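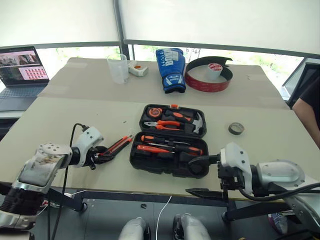

Bay two, Tustavthorpe. The knife goes home first.

Home | Stories | Archive | About

PUTTING THINGS BACK

My job that December was putting things back. I mean that literally! I wore the sleeves and the gloves, and whatever my arms did, Obi's arms did, and somewhere upstairs the model they called Banano watched and (supposedly) learned what tidy meant.

We needed 1614 good examples by the end of the month. I had 371.

"You hesitate," Nkechi Osagie told me. She was going through my morning's takes with her shoes off and her soup going cold. "Right before the case. Every single one."

"I'm lining up."

"You're thinking. It'll learn that too, you know."

So I tried not thinking, which is how I put a screwdriver in backward 12 times before lunch. She kept every one of them — said Banano ought to see a few mistakes — and labeled them herself, one by one, with a little sigh I could hear across the room.

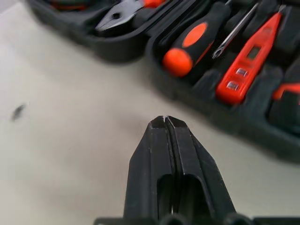 TAKE 488

By then I'd quit hesitating, or thought I had. I did a clean run, shut the grippers, brought the wrist down near the corner of the case and waited for the beep.

"Okay, sleeves off," Nkechi said. "Let's let Banano try one."

I sat on my hands like a kid. Obi picked up the knife, swung it out over the case, and stopped. Just for a second — my second, the exact length of it. Then it set the knife down in its slot, gentle as anything.

"Well," said Nkechi, and reached for her soup. "There you are."

Last updated: December

Recent stories
The Clokent Ferry
Soup for the Night Shift
My Sister's Other Piano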